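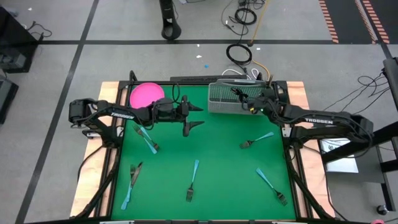
Temps de lecture : 3 min

Appel à participation : étude sur la lecture des notices de médicaments en petits caractères

Réf. GISER-L2. Recrutement ouvert jusqu'à fin octobre.

Objet

Celside, bureau d'études en ergonomie documentaire, recrute des participants pour la deuxième phase du projet Giser. L'étude porte sur la lisibilité des notices imprimées jointes aux médicaments délivrés sans ordonnance. Elle compare plusieurs mises en page d'un même texte : corps des caractères, interlignage, longueur de ligne, hiérarchie des titres, position des mises en garde. Aucun médicament n'est administré et aucune donnée médicale n'est recueillie, à l'exception de la correction visuelle déclarée.

La première phase, conduite sur écran, a permis de retenir les variantes soumises au test. La seconde se déroule exclusivement sur papier, les notices étant pliées comme elles le sont dans leur boîte.

Profil recherché

- Être âgé de 20 ans ou plus. Il n'y a pas de limite d'âge supérieure.
- Lire couramment le français. Le niveau de diplôme n'est pas un critère de sélection.
- Disposer d'une correction visuelle à jour, le cas échéant. Les porteurs de verres progressifs sont admis et doivent le signaler à l'inscription.
- Ne pas exercer, ni avoir exercé, en pharmacie, en rédaction réglementaire ou en imprimerie pharmaceutique.
- Ne pas avoir participé à la première phase.

Les personnes présentant une dyslexie diagnostiquée peuvent s'inscrire ; leurs résultats feront l'objet d'une analyse distincte. L'effectif visé est de 254 participants. Les candidatures excédentaires sont placées en liste d'attente, dans l'ordre de réception.

Déroulement

Chaque participant effectue une seule séance individuelle de 50 minutes, dans les locaux de Celside, bâtiment Adjei, site de Staltbridge. La séance comprend :

1. Lecture et signature du formulaire de consentement.
2. Mesure de l'acuité visuelle de près, avec la correction habituelle.
3. Lecture de quatre notices dans un ordre tiré au sort, suivie chaque fois d'une tâche de recherche d'information (posologie, contre-indication, conduite à tenir en cas d'oubli).
4. Questionnaire de compréhension et échelle d'effort perçu.
5. Bref entretien sur les habitudes de lecture des notices.

Les temps de recherche sont chronométrés. La voix est enregistrée pendant l'entretien uniquement. Une pause peut être demandée entre deux notices. Le participant peut se retirer à tout moment, sans justification ; l'indemnité reste due pour toute séance commencée.

Indemnisation

Une indemnité forfaitaire de 20 euros est versée par virement dans le mois qui suit la séance. Les frais de transport en commun sont remboursés sur présentation du titre, dans la limite de 13 euros aller-retour. Les frais de stationnement et de taxi ne sont pas pris en charge, sauf accord préalable pour les personnes à mobilité réduite.

Données personnelles

Les réponses sont pseudonymisées à l'issue de la séance. La table de correspondance est conservée séparément, puis détruite à la clôture du projet. Les enregistrements sonores sont effacés après transcription. Les droits d'accès et de rectification s'exercent auprès du responsable de l'étude.

Inscription

Adresser un message à Kobina Abubakari, responsable de l'étude, par le formulaire de contact de Celside, avec la référence GISER-L2 en objet. Indiquer l'année de naissance, le type de correction visuelle et les créneaux possibles. Les séances débutent entre 9 h et 17 h. Une confirmation écrite précise l'heure retenue et le plan d'accès ; en son absence, ne pas se déplacer.

Documents à apporter : pièce d'identité, lunettes de lecture, relevé d'identité bancaire.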